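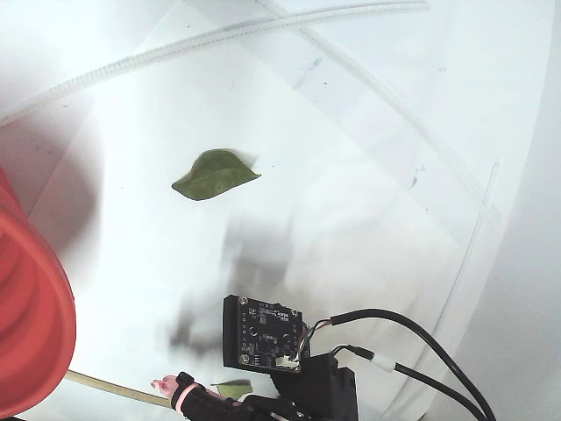
Leaf segmentation, second pass

The leaf detector in Loltell thresholded on saturation, and on a white tray that works until the arm leans over the target. The shadow drops the background far enough that mask edges bleed outward, and the centroid drifts toward the gripper. I replayed 759 wrist frames from May and 77 of them had a centroid off by more than a leaf width.

The fix is dull. I divide by a local brightness estimate first, then threshold on hue. The red bucket gets a static mask — it throws enough color onto the white floor to upset the auto gain.
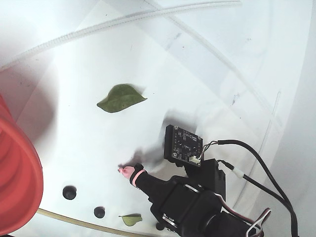
Margit Juhász commented that a static mask will break as soon as the bucket moves, and that I should be projecting it from the calibrated pose. She is right, and the projection is on the Rirketside branch, untested.

Planning is unchanged except for the approach angle. The planner now takes the long axis from the mask and closes the fingers across it.
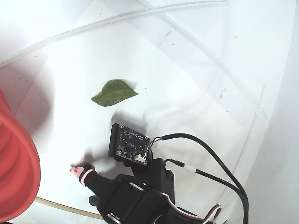 Replanning is capped at 21 attempts per target. Past that the node logs the mask and skips to the next leaf, so a bad segmentation no longer stalls the queue.

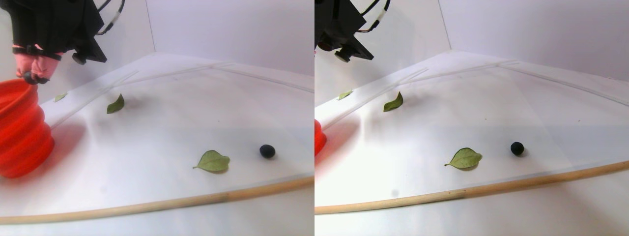
Still open

Two external views disagree on depth near the transparent rim. For now I drop any point within 2 cm of it, and that also drops real leaves. Natália Baptista has a patch for the stereo matcher that I have yet to merge.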